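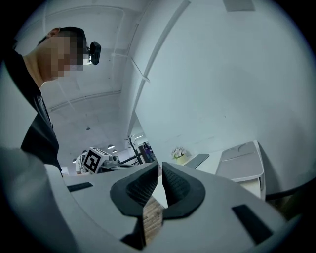

Bei saugenden Altziegeln muss man deutlich länger vornässen, als auf dem Sack steht, schreibt Noura Hijazi, sonst brennt der Mörtel in der Fuge auf und sandet nach dem ersten Winter ab. Wir haben den Abschnitt zur Untergrundvorbereitung daraufhin ergänzt.

Start Produkte Mörtel Downloads Kontakt

Purus Fugenmörtel NK für Sichtmauerwerk
Lesezeit: 3 Minuten

Purus NK ist ein werksgemischter Trockenmörtel auf Basis von natürlichem hydraulischem Kalk und gewaschenem Quarzsand. Er dient zum nachträglichen Verfugen von Ziegelsichtmauerwerk im Innenbereich und an geschützten Außenflächen. Für Sockel im Spritzwasserbereich, Schornsteinköpfe und Mauerkronen ist er nicht freigegeben.

Das Material ist auf weich gebrannte Vollziegel abgestimmt. Die Festigkeit liegt nach vollständiger Erhärtung unter der des Steins, Spannungen werden über die Fuge abgebaut. Bei hart gebrannten Klinkern ist Oravec K zu verwenden.

Technische Angaben

Bindemittel: natürlicher hydraulischer Kalk
Fugenbreite: ab 8 mm
Verarbeitungszeit: rund 43 Minuten bei Raumtemperatur
Konsistenz: erdfeucht
Farbtöne: Sandgrau, Altweiß, Graubeige
Lieferform: Papiersack oder Big Bag zu 1000 kg

Untergrund

Alte Fugen sind bis auf tragfähigen Grund auszuräumen, die Flanken müssen frei von Bindemittelresten sein. Fugenfräsen nur in den Lagerfugen einsetzen, Stoßfugen von Hand mit dem Flachmeißel ausarbeiten. Staub absaugen oder mit trockener Druckluft ausblasen.

Bei Vorsatzschalen mit einer Steindicke von 115 mm ist vor dem Ausräumen zu prüfen, ob die Verankerung zur Hintermauerung intakt ist. Gekrümmte Wandflächen weisen auf der Außenseite der Krümmung breitere Stoßfugen auf als auf der Innenseite. Der Materialbedarf ist dort nach Aufmaß zu ermitteln, die Tabellenwerte im Merkblatt gelten für gerade Wände.

Am Vortag vornässen, unmittelbar vor dem Verfugen wiederholen. Stark saugende Altziegel in mehreren Durchgängen nässen, bis die Oberfläche mattfeucht bleibt. Stehendes Wasser in der Fuge ist zu vermeiden. Anschlüsse an geputzte oder gestrichene Wände mit Trennstreifen ausbilden und elastisch schließen. Eine starre Verfugung bis an den Putz führt in der Regel zum Abriss. 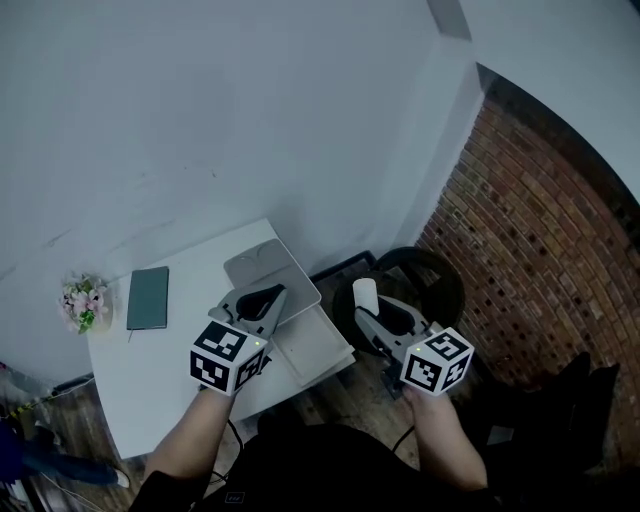
Verarbeitung

Mörtel mit sauberem Wasser im Zwangsmischer erdfeucht anmachen, kurz reifen lassen und nochmals durchmischen. Angesteiftes Material nicht mit Wasser aufrühren. Mit dem Fugeisen in zwei Lagen einbringen und hohlraumfrei verdichten, zuerst die Stoßfugen, danach die Lagerfugen. Die Steinoberfläche nach dem Ansteifen trocken abkehren. Frische Fugen vor Zugluft schützen und mehrere Tage feucht halten.

Lagerung und Bestellung

Trocken und auf Paletten lagern, Anbruchsäcke dicht verschließen. Farbmuster sind auf Anfrage erhältlich. Big Bags werden nur mit Kranentladung geliefert. Anwendungstechnik: Kamil Danko.

Diese Website verwendet Cookies, um den Warenkorb und Ihre Spracheinstellung zu speichern. Einstellungen Ablehnen Akzeptieren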